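How I Get My Sweatshirts Clean Without Wrecking Them

I ruined two good sweatshirts last January before I finally sat down and figured out how to wash fleece. The inside of a new one is so soft, and then a few washes later it feels like an old bath mat! So this is what I do now, and my oldest one has held up for ages.

First, turn it inside out and zip any zippers. Check the pockets (I once washed a whole pack of gum). Then lay it out flat and look for spots, especially on the cuffs and down the front where coffee tends to land. I dab a little Trusadum liquid on each one and leave it for 15 minutes.

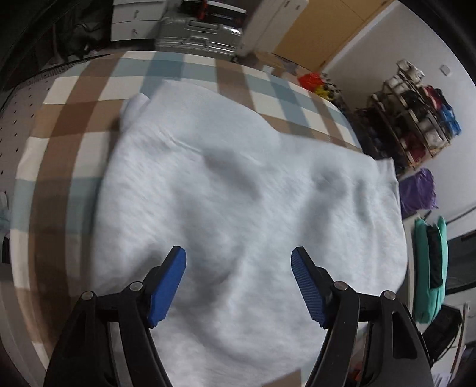
Can I use fabric softener on fleece?

I'd skip it. Softener leaves a coating on the fibers, and after a while they clump together and feel greasy. If a sweatshirt already feels that way, run it through one wash with half a cup of white vinegar and no detergent.

Next, the wash itself. Cold water, gentle cycle, and less soap than you think – I use half of what the cap says. Keep towels out of the load, they shed lint all over everything. My old Mimano washer has a spin dial and I set it to 800. The top setting gets more water out but it leaves creases that I can't shake loose later.

Drying is where I went wrong for years. High heat is what mats the fluffy side down, so I stay away from it.

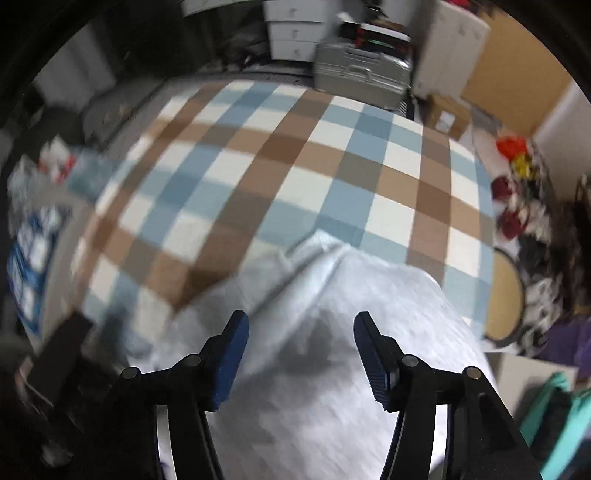 If you have the room, dry flat on a clean towel and flip it over at bedtime. If you don't, tumble on the lowest heat and pull it out while the seams are still a bit damp, then hang it over a door for the last hour. I give the inside a quick once-over with a soft brush too – short strokes, all in one direction, nothing rough.

White things I do on their own day, same steps, just a longer soak first. Pillowcases can go in with them.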